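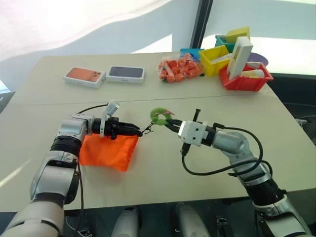 **Pochette tissu orange - petit format carré**

Réf. Spanos 20. Gamme Levari, petite maroquinerie souple et accessoires de sac.

Petite pochette en tissu, orange vif. Carrée, souple, sans armature. Pour les écouteurs, les clés, la monnaie, une carte SIM et son trombone, un chargeur s'il est plat. Ne tient pas debout toute seule, elle retombe et les coins du bas s'affaissent un peu - normal, pas de carton dedans. Le tissu marque aussi : elle arrive pliée, donc des plis. Un coup de fer tiède à l'envers, ou rien du tout, ça part à l'usage.

Couleur franche, on la retrouve vite au fond d'un sac noir. C'est la première raison pour laquelle les gens en reprennent une deuxième.

**Anneau tout doux, vert citron**

Accessoire de la même gamme, à accrocher à un sac, un trousseau, une fermeture éclair. Boucle ronde, matière pelucheuse, avec un brin rose-rouge enroulé qui passe par le centre. Cordon fin et sombre. Le vert est très vert, prévenus.

Le poil s'aplatit au début, à cause de l'emballage. Secouer, frotter entre les doigts, il reprend.

Attention le cordon est fin. Fait pour un accessoire léger, pas pour porter un gros trousseau avec le badge du garage et la lampe.

**En pratique**

- Pochette : lavage à la main, eau froide, séchage à plat. Pas de sèche-linge, la couleur n'aime pas
- Anneau : chiffon humide seulement. Ne pas tremper, ne pas brosser fort
- Laver la pochette seule la première fois, l'orange peut dégorger un peu
- Pas étanche. Pas rembourée non plus, donc pas pour un écran nu
- Ne convient pas aux enfants de moins de trois ans (cordon + fibres)

**Ce qui va dedans, ce qui ne va pas**

Oui : écouteurs filaires ou petit boitier, câble court roulé, pièces, rouge à lèvres, pansements, clé USB, tickets.

Non : téléphone grand format, bloc secteur d'ordinateur, lunettes. Pour les lunettes voir l'étui Sterkach, plus long et doublé. Pour un téléphone, la housse Daltlow, deux tailles, à choisir selon le modèle.

On nous demande souvent si la pochette peut servir d'emballage cadeau. Oui, beaucoup de boutiques téléphonie la glissent avec une coque ou un câble. Elle se plie à plat sous un couvercle, ne prend presque pas de place.

**Quantités et tarifs pro**

Pochette : minimum 20 pièces, une seule couleur par lot. Palier suivant à 200, puis 300. Prix sur demande, réponse en général le jour même.

Anneau : même palier, vendu par sachet de 5. Pas de détail à l'unité pour les pros, désolés, trop de manutention.

Panachage pochette / anneau possible à partir de 200 pièces au total. Préciser la répartition dans le message, sinon on envoie moitié moitié.

Marquage : sérigraphie une couleur sur la pochette, à partir de 300. Envoyer un fichier vectoriel, pas une capture d'écran. Ton foncé conseillé sur l'orange, le jaune ne se voit pas. Pas de marquage sur l'anneau.

**Expédition et retours**

Part de notre dépot sous 5 jours ouvrés hors marquage. Avec marquage, compter le délai indiqué sur le bon à tirer, qui court à partir de votre validation et pas avant.

Retours acceptés si sachet non ouvert pour les anneaux. Pochettes : reprises même dépliées, tant qu'elles sont propres et sans odeur de parfum. Les pièces marquées ne sont pas reprises.

Petites différences de teinte d'un lot à l'autre, surtout sur l'orange. Si vous complétez un stock de janvier, dites-le à la commande, on regarde ce qui reste du même bain.

Autres coloris : pas pour l'instant. Un bleu est à l'étude chez Levari, pas de date.

Fiche mise à jour le 19 mai 2023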